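Galería: la mesa de trabajo del taller Druvley

26 de marzo de 2019
Visitas: 3011

Hay quien colecciona sellos y hay quien, como yo, disfruta como un crío mirando mesas de trabajo ajenas. ¡Me encantan! Una mesa de taller se lee mejor que una biblioteca: lo que queda cerca de la mano, lo que se ha ido al fondo, la cinta que alguien dejó fuera del cajón. En esta galería le toca el turno al taller Druvley, en Plevby, una nave larga y luminosa con las ventanas al patio y un olor a madera cepillada que se te pega a la chaqueta (y que yo no pienso lavar en una semana).

El taller empezó en julio con lo puesto: unas borriquetas, una puerta vieja haciendo de tablero y muchísimas ganas. La mesa de ahora llegó bastante más tarde, de la carpintería Onuoha, que la trajo desmontada y la dejó nivelada en una mañana. La puerta vieja sigue por allí, apoyada en la pared de la entrada, llena de notas a lápiz, medidas y hasta una receta de lentejas. Por favor, que no la tiren nunca.

He preferido enseñar poco y contarlo con calma. Lo que más me gusta de esta mesa es el tablero: madera clara, de listones, con una veta finísima que apenas se nota hasta que le da la luz. Sobre un fondo así cualquier color salta a la vista, y en este taller los colores abundan - naranja, verde lima, azul - como si alguien hubiera vaciado una caja de rotuladores. 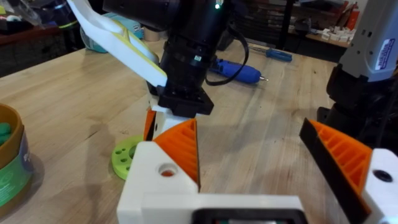
Foto: archivo del taller Druvley, Plevby. Galería 443.

El tablero claro con sus vetas en diagonal. A la izquierda, el disco verde lima con sus agujeritos, mi pieza favorita de toda la visita. ¡Qué verde! No hay manera de que se pierda entre las virutas.

Al fondo, la herramienta rotativa azul con su punta plateada, y detrás un destornillador con el mango también azul. No sé si van a juego a propósito, pero quedan de maravilla. A mí una herramienta bonita me da ganas de ponerme a trabajar, y una rotativa es de esas cosas que, cuando entran en casa, ya no sabes cómo vivías sin ellas: lijar un canto, repasar un taladro, quitar una rebaba tonta que lleva media tarde molestando.

En el borde izquierdo asoma un bote cilíndrico con el aro dorado tostado y la etiqueta verde y blanca, con algo verde y redondeado dentro. Soy muy de botes con cosas a la vista. En mi casa los tengo de tornillos, de botones y de gomas, y todos sin tapa, para desesperación de quien limpia el polvo.

Un poco más allá, el rollo de cinta y el recipiente azul verdoso con su zona blanca. La cinta, para mí, es la reina de cualquier taller: sujeta, marca, protege y sirve para apuntar cosas encima cuando no aparece la libreta. Yo siempre compro 2 rollos y siempre me falta uno.

Notas de la visita

Pasé allí una mañana entera y me habría quedado a comer. Plevby queda a 5 kilómetros de Prusalstead por la carretera del río, un paseo precioso en bicicleta si no sopla el viento de cara (a la vuelta sopló, claro). La entrada al patio es la segunda, la del portón gris; en la primera hay un almacén de piensos y un perro muy serio.

Me preguntáis a menudo en los comentarios qué tablero conviene para una mesa propia. Yo no soy carpintero, solo un aficionado con mucha ilusión, pero después de ver tantas mesas lo tengo cada vez más claro: madera maciza, color claro y nada de barnices brillantes. Un aceite mate dado con trapo, dejarlo secar bien y otra mano cuando la superficie empiece a pedirla. Los golpes y las manchas que vengan después se quedan, y a mí me parece estupendo que se queden.

También me llevo una idea para casa: elegir las cosas pequeñas en colores vivos. Llevo años perdiendo piezas grises sobre una mesa gris, qué desastre. Este fin de semana pinto el banco, o al menos compro la pintura.

La próxima galería será en Prusalstead, en un taller de encuadernación con prensas enormes y unas estanterías de papel que quitan el hipo. Si conocéis una mesa de trabajo que merezca una visita, dejadme un comentario aquí abajo con el pueblo y el oficio. ¡Las leo todas!

Etiquetas: talleres, mesas de trabajo, madera, herramientas, Plevby

Galería anterior | Volver al índice | Galería siguiente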